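How close are machines to doing the small jobs?
October 25, 2020

Tahira Virk leads the household tasks programme at Masbridge, where her team studies whether machines can take on the ordinary work of homes and shops. She spoke to us about what has been achieved and what remains out of reach.

Her answer to the main question is cautious. "A machine can do a chore if you choose the chore carefully," she said. "Ask it to tidy a shelf it has never met, and you will be disappointed."

The programme concentrates on small goods: picking up a soft toy, placing it in a tray, hanging a keyring on a display hook. Ms Virk regards the last of these as the most demanding. 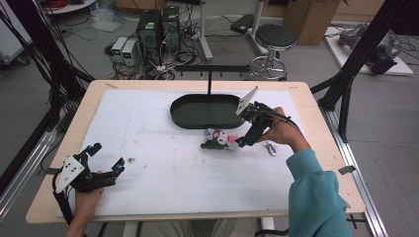
"Soft things change shape when you take hold of them," she continued. "A shop assistant adjusts without thinking. We have to show the machine that adjustment many times, by hand, with the same kind of fingers it will use itself."

In August the team completed a trial of 100 attempts at hanging a soft toy from a hook. The machine managed 58 without help. Ms Virk considers the figure respectable, although she would not recommend it to a shopkeeper.

"Most of the failures came in the final moment," she said. "The toy was held well and carried well – and then the clip missed the hook."

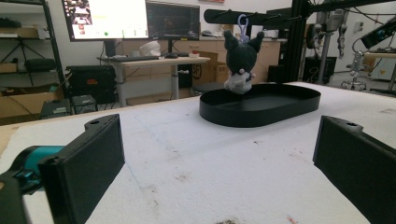

She added that putting an item down in a tray is a far more forgiving task, and one she expects to see in stockrooms first. Her colleague Genji Ishida, who is responsible for the trials, takes a similar view. He would like to see four more tasks studied before any work begins with retailers.

On the home, Ms Virk was more reserved. "Every kitchen is different, and people move things," she said. "I would not give a date for that."

The next set of trials will last nine weeks and will cover folding and shelf filling.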